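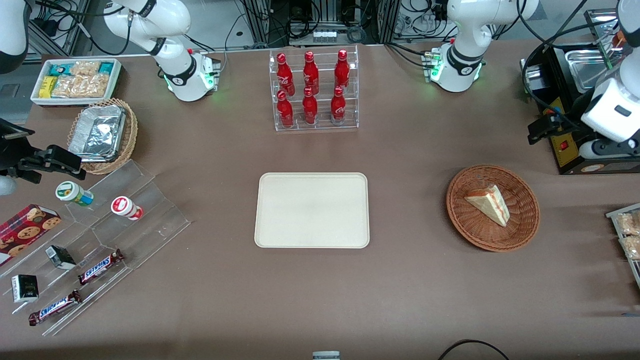
Abro hilo sobre el alto el fuego entre Flarkaswood y Putinham, que se renueva en enero.

El texto tiene 46 artículos. Solo 5 hablan de la frontera, y ninguno dice quién patrulla el paso de Tokgöz.

Doğukan Baysal, negociador de Putinham, pide 1.000 observadores. Flarkaswood acepta 70 – y sin acceso a los cuarteles.

Imad Kanaan, de la otra delegación, dice que la cifra no se discute hasta que se abra la carretera.

Mi opinión: con 70 personas no se vigila ni el valle. La misión anterior tenía más y se retiró igual.

Los desplazados no aparecen hasta el anexo. Mañana por la tarde subo esa parte traducida.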